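Pay student founders before you judge them

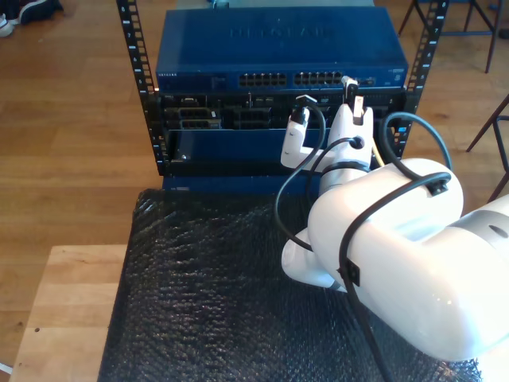 Every year I get asked to judge student startup contests, and every year I say yes and then complain about it on the drive home. My complaint is with the money. A typical contest gives nothing to anyone until the final night and then hands one large check to one team. By then the teams that needed cash to find anything out have already gone without it. A plan on paper has no costs. Real work in a small company is mostly costs, and most of them are dull. Someone has to get a plug in front of the right part of a rack, below the switch ports, with the cable clipped out of the way, and someone has to pay for the rack. A student who has never had to buy equipment will leave it out of the budget, and the judges, who are looking at slides, won't notice.

I sat on a panel in July for a regional contest. The first prize was 2,000 dollars. The team that won had a scheduling service for dental offices, which they called Skident. It was a good presentation. The market size was on slide three, the competitors were on slide four, and the founders spoke clearly and finished on time. When I asked how many dental offices they had talked to, the answer was none. They had sent out an online survey to other students. I scored them low and was outvoted.

The team I liked came in fourth and got a certificate. Prasetyo Saragih and a classmate had put 200 dollars of their own money into a thing called Flukow, a rental service for carpet cleaning machines. They had bought one used machine and rented it out to people in their apartment complex. Their slides were bad. Their numbers were small, but they were real, and they knew which ones worried them. Customers returned the machine dirty, and cleaning it took longer than the delivery did. One of the other judges wrote on the score sheet that the idea "lacked scale." That may be true. They could also tell you what a customer cost them, which the winners could not.

My proposal is simple. Take the prize money, split most of it into small grants, and hand them out at the start. Let a team spend its grant on whatever it needs to test the idea, ask for receipts, and hold the judging at the end of the term. Then score the teams on what they found out. A team that spent its grant and learned that people don't want the product should be able to place well, provided it can show how it knows.

I have heard three objections to this, and I'll take them in the order I usually hear them.

The first is that students will waste the money. Some will. I have watched grown managers with business degrees waste a good deal more, and they did not have to stand up afterward and explain it to a room. A small grant badly spent in college is a cheap lesson compared with a bank loan badly spent at thirty.

The second is that donors like a big check and a photo. I accept this, and it is the hardest one to get around. Irfan Lubis runs a packaging firm, Rollon, and has put up prize money for contests in our area for years. I asked him what he would think of paying it out in pieces at the front. He said he had never been asked, and that he would want to see the receipts himself. He also said he had trouble remembering who had won any of the past contests. I would guess that other donors are in the same position. Keep a smaller prize for the final night if the photo matters that much.

The third is that it makes more work for the faculty. It does. Paying out grants takes forms, and university forms are slow. One school I advise took so long to approve a purchase of 216 dollars that the team had graduated before the order was placed. That is a fault in the purchasing office, though, and it will hurt any course that tries to teach business by having students do business. It ought to be fixed anyway. A prepaid card with a low limit would do for most teams.

There is a fourth point that people raise less often, and I think it matters more. Contests as they are run now favor students who already have money. The best-looking projects tend to come from teams that could afford a prototype, or had a parent who could. Last spring I looked through the expense list that one strong team had put in the back of its plan. They had spent 2,447 dollars before they ever stood in front of a judge. That is no mark against them – they spent it sensibly – but they were being compared with students who work evening shifts and had spent nothing. We scored both teams on the same sheet, with a line for "stage of development," and the first team got full marks on it.

An early grant would not make that even. It would at least let the second team buy something, or print something, or drive out and meet a customer. I would rather listen to twenty students tell me what went wrong with a small purchase than hear another five-year forecast with the revenue doubling each year.

I have been asked to judge again next year. I have sent the organizers this proposal along with my yes, and I am waiting to hear what they think of it.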